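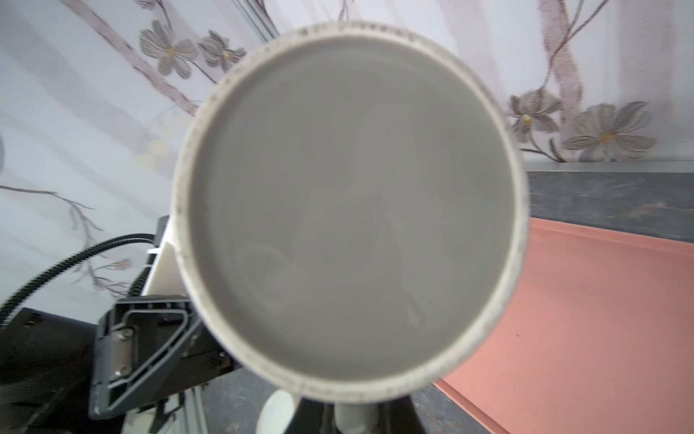 # Comparing Two Grippers for Kitchen Pick-and-Place

Final report, 13 Jun 2026
Yeison Rengifo, Deepika Hegde, Edith Ñahui
Advisor: Ruth Zapata

## 1. Summary

We compared two grippers on the same small arm, doing the same task in a real kitchen. The first was the Clarnent two-finger gripper that the lab already owned. The second was a three-finger gripper printed from the open Skultberg design. The task was to pick up an object from a counter and set it down on a tray. The two-finger gripper was better on boxes and handles. The three-finger gripper was better on cups and jars, but it was slower and it broke once. For the camera we used the small wrist camera throughout, and part of this report is about what that camera can and can't do.

## 2. Background

Last year's group tested the Clarnent gripper on foam blocks in the lab. Their report said it should be tried on household objects, and we picked the project up from there. Edith's aunt, Yurani Cabrera, let us use the kitchen of her apartment in Casincombe for the test sessions. We did the wiring and the calibration in the lab first so that we would spend less time in her kitchen.

We wanted to answer these questions:

- Does a third finger help with round objects?
- How much does it cost in speed?
- Is the wrist camera enough to guide the last part of the approach?

## 3. Setup

The arm was clamped to the counter with its base as close to the wall as the cable allowed. The controller was the same for both grippers, and only the finger limits in the settings file were changed. Moving from one gripper to the other meant taking out 4 screws and running the calibration again.

The test set had 6 objects: a mug, a glass jar, a tea box, a plastic bottle, a wooden spoon and a small saucepan. Each object started from one of five marked positions on the counter. An attempt counted as a success if the object was on the tray at the end and had not fallen over. For the spoon we only required that it was on the tray.

One person ran the arm and another wrote down the result. We switched roles when we changed grippers, which we now think was a mistake. Yeison ran nearly all of the two-finger attempts and he is the fastest of us at the controls, so the times are not a fair comparison. The success counts should be less affected.

## 4. Results

**Two-finger gripper.** This one was reliable on the tea box, the saucepan handle and the spoon. The mug was fine when the handle faced the arm. When it faced away, the fingers closed on the curved side and the mug often turned as it was lifted. The jar was the worst object. It slipped down between the pads in most attempts, and adding rubber tape helped only a little.

**Three-finger gripper.** The jar and the bottle were much easier. The fingers centered the object as they closed, so a small error in position did not matter. The tea box was awkward because one finger landed on a corner and pushed the box around. The spoon could not be picked up at all unless it was lying across something. During the second session one of the printed finger joints cracked, and we lost the rest of that session. Deepika reprinted the joint with thicker walls and it held until the end.

We finished 39 attempts with the three-finger gripper before the joint cracked. We kept those results in the totals, since the repaired finger had the same shape on the outside.

## 5. The wrist camera

At the start of an approach the wrist camera was useful. At the end it was not. Once a large object is close to the lens, it covers most of the view and only a little of the counter and the tray stays visible. With round objects seen end-on there is also very little to tell you how far away they are.

Light was another problem. The kitchen has a window, and the exposure changed when the arm turned toward it. Setting the exposure by hand fixed most of this, but the value had to be changed between morning and afternoon.

We tried moving the camera mount back by 5 cm. It gave a wider view, but the bracket then hit the counter on low approaches, and we went back to the original position.

## 6. Problems and next steps

The cable was too short. Twice it pulled tight and the arm stopped with a joint error. A longer cable from Cáceres, the supplier the lab uses, arrived in the last week and we only had time to check that it fit.

For the next group we suggest:

1. Use the same operator for both grippers, or mix the order.
2. Add a second camera on a stand, looking at the counter from the side.
3. Print spare finger joints before the first session.
4. Try soft pads on the two-finger gripper before giving up on it for jars.

The settings files and the result sheets are in the lab's shared folder, under the October project name. The broken joint is in the parts drawer with a label on it.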